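# Why Does a Metal Cup Ring and a Cloth Stay Quiet?

Take a small thing, like a toy cube, and let it fall into a cup. You hear it at once, even from the next room.

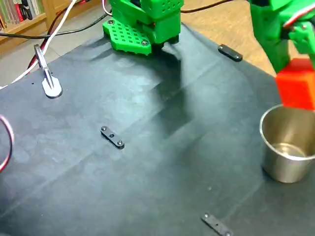 *Written by Levente Simon for the Ultudley Children's Science Page. Checked by Carol Oakley.*

A steel cup is a very good thing for learning about sound. Its wall is thin and hard, and the top edge is rolled over, so it is smooth for your lips. When a cube falls into such a cup, it hits the bottom and the metal begins to shake. The shaking is so small and so fast that your eyes cannot follow it. We call this shaking **vibration**.

The metal pushes the air next to it, and that air pushes the air a little farther away. In this way the push travels to your ear. This is sound.

## How fast is the shaking?

We measure it by how many times something shakes in one second. If a cup shakes 412 times in one second, you hear a note that you can sing. If a bigger pot shakes 203 times in one second, the note is lower. Slow shaking makes low sounds and fast shaking makes high sounds.

People can hear even slower shaking than that. A sound of 50 shakes in one second is a deep hum, like a big truck waiting outside your window.

## And the cloth?

Now let the same cube fall on a thick cloth mat. You hear only a soft "puff." The cloth is full of threads, and between the threads there is air. When the cube lands, the threads bend and rub on each other. The energy of the fall is used up there, and very little is left to make sound.

For the same reason, a room with curtains and a carpet is quieter than an empty one. When my family moved to Illberg, our new living room had nothing in it, and every word we said came back to us from the walls. Then we put down the rug.

## Try it at home

You need a metal cup, a plastic cup, a folded towel and one small cube or eraser.

1. Put the metal cup on a bare table. Hold the cube over it and let go. Listen.
2. Put the towel under the cup and do it again.
3. Now hold the cup tightly with your whole hand and drop the cube once more. Your hand stops much of the shaking, so the ring is short.
4. Do the same three steps with the plastic cup.

Always drop the cube from the same height, or you can't compare the sounds well. Please don't use a glass cup, it can break.

## New words

**Vibration:** very quick shaking, back and forth.

**Pitch:** how high or low a sound is.

**To absorb:** to take in. A towel absorbs water, and it absorbs sound too.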